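Uptime Pages Measure the Wrong Thing

Web hosts like to publish a response time. Plovadus, which sells shared hosting to small shops and tradesmen, puts one at the top of its status page, refreshed every 10 seconds. I have kept a site there since March and I think the number should be taken down.
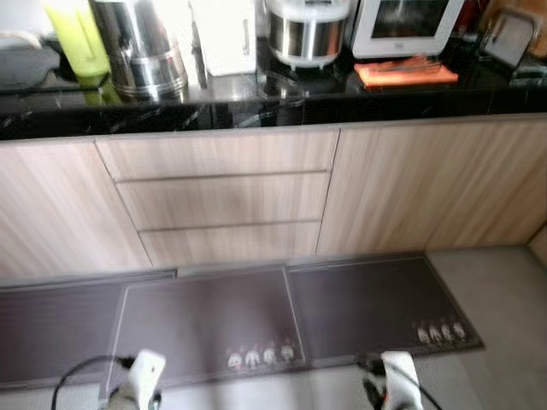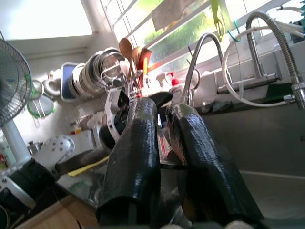 Mahfuz Wijesinghe disagrees, and wrote to me that a bad number in public is still better than no number, as it at least shows the server answered. I accept that it answered. A ping tests the network path and very little else. It does not touch the database, the mail queue or the certificate. My own server replied promptly all through an afternoon on which every page returned an error.

What a customer needs is the time taken to deliver a whole page, measured from outside the host's network. I ran such a test against the same site on Plovadus and on Brorkora, with 3000 requests to each. The ping times were close enough to ignore. The median page took 400 ms on one and 462 ms on the other — a small gap, but the slowest requests were far apart, and neither status page gave any hint of it.

Name servers deserve the same treatment. Two records pointing at machines in one building offer little protection against a power cut, yet most lookup tools list them as a pair and leave it there. Tristent at least states which site each of its name servers sits in. I would like the other hosts to copy that before they add another graph.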